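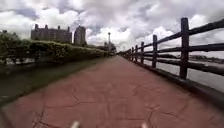 She has kept up the waterside path at Flillton for 13 years and she walks fast. Talks fast too. No name please, she says, "just put the path lady, everyone does."

First question, the cracks. She gets asked a lot. "They're thin. People see them and think the whole thing is going in the water." It isn't, she says. The surface is holding, the fence is holding. What she wants is a proper reseal before winter -- September at the latest -- and the quote from Grelar came in at 1000 dollars for a test strip. Just the strip. "I said send me the 500 dollar version. They said there isnt one."

And the fence? She likes it dark and rough. A few neighbors wrote in asking for something smoother, maybe metal. "No. You look at the water through wood. That's the walk."

We turn onto the stretch by the apartments. Trees, grass, more room to breathe. She'd put benches on the gray paving in a second if it was up to her. It's not up to her. 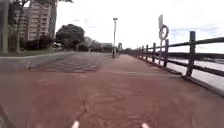
The reddish path and the gray paving beside it, looking toward the lamp post.

Who uses it? Runners early, strollers after, then teh dog people. Bikes are the big argument. "I'm fine with bikes. Ring a bell. Slow down when it gets narrow, thats all I ask."

Last thing, the lamp. She wants a warmer bulb -- "it's like a dentist's office at night" -- and has asked twice. Still waiting to hear back.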